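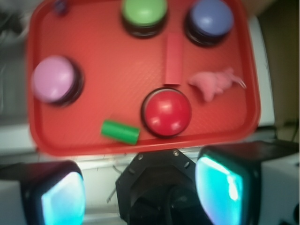

Robot Cell Technician (Maintenance and Set-up), Grellutcombe

Reference: Cell 4
Employer: Stusolik
Place of work: Handling Laboratory, Rønning Building, Grellutcombe
Hours: full time, permanent
Reports to: Margit Forsberg, Head of Laboratory Operations

Stusolik invites applications for the post of Robot Cell Technician. The postholder will be responsible for the daily condition of a single table-top handling cell, in which a two-fingered gripper with a wrist camera works over a tray of small objects. The red tray and the coloured push buttons form part of the standard working set, together with blocks, cylinders and soft toys.

The cell is used by three research groups under a shared timetable. Its results can be compared from one day to the next only if the arm, the gripper, the camera and the tray are kept in a known state. Until now this work has been divided among the research staff. It has been decided to place it with one named person.

Duties

The postholder will be expected to:

Carry out the morning check of the cell before the first booked session, and sign the cell log.

Inspect the gripper fingers and their inner pads for wear, dirt and loose fixings. Replace pads from stock and record the date of each change.

Check the screws at the wrist mount with the torque driver provided. Screws are to be marked after tightening, and any screw found to have moved is to be reported the same day.

Route and secure cables so that they do not catch during wrist rotation. At present the table cable is laid by hand at the start of each session. The postholder will be asked to propose and fit a permanent arrangement.

Clean the camera window, confirm focus at tray height and repeat the camera calibration after any work on the wrist.

Set the tray against its reference marks and lay out the objects required by the session sheet. Objects lie at differing heights and angles by design, and the sheet is to be followed closely.

Test each push button by hand before use and withdraw any that stick. Repairs to buttons are carried out on the bench in Room 18.

Adjust the lighting over the table when glare from glossy surfaces interferes with the camera view. Red objects on the red tray are included on purpose as a harder case and should not be exchanged for others without the agreement of the group concerned.

Attend to stoppages during booked sessions, make the cell safe and decide whether work may continue.

Keep the store of spare parts, place orders through the Pukley purchasing system and receive deliveries.

The postholder will not be required to write control software, although the ability to read an error log and to restart the controller in the correct order is needed from the outset.

Essential requirements

A recognised qualification in mechanical, electrical or mechatronic engineering at technician level, or equivalent experience in a workshop or production setting.

At least 2 years of practical work in the maintenance of automated equipment.

Sound knowledge of isolation and lock-off procedures.

The ability to carry out fine assembly work with small screws and connectors.

Clear written English. The cell log is read by people who were not present, and entries must make sense without further explanation.

Desirable requirements

Experience with robot arms working beside people.

Experience of camera mounting and calibration.

Some familiarity with 3D printing for brackets, guards and finger housings.

A second Scandinavian or European language is welcome but carries no additional weight in the assessment.

Conditions of employment

The appointment is subject to a probationary period of four months. Working hours are normally worked between 07.30 and 16.00, with an early start on days when calibration is planned. The postholder will take part in a call-out arrangement shared with the technicians of the neighbouring cells. Evening call-outs are paid at the agreed supplementary rate or taken as time off.

Training on the arm and its controller will be given on site by Holger Kvam, who has set up the cell and will remain available for advice after the handover. The postholder will also complete the laboratory's electrical safety course, unless a valid certificate can be shown.

Safety footwear, tools and work clothing are supplied. The laboratory is on the ground floor and has step-free access. The table and the bench are both adjustable in height. Applicants who need other adjustments, either at interview or in the post, are asked to mention this in their application so that arrangements can be made in good time.

How to apply

Applications should consist of a letter of no more than two pages, a curriculum vitae and the names of two referees. The letter should describe one fault that the applicant has traced and repaired, including the steps taken to find it. Copies of certificates are not needed at this stage.

Applications must reach the personnel office by 23 Oct 2022. Those received after this date will not be considered.

Shortlisted applicants will be invited to Grellutcombe for an interview and a practical exercise lasting 70 minutes. The exercise consists of a finger change, a cable inspection and a short written log entry. The interview panel will be made up of Margit Forsberg, Reda Metwally and Oda Haugland. Travel costs within the country are refunded on production of receipts.

Questions about the technical content of the post may be put to Holger Kvam. Questions about pay, leave and pension should be addressed to Marit Kristiansen in the personnel office. Visits to the cell before the closing date can be arranged through the laboratory reception.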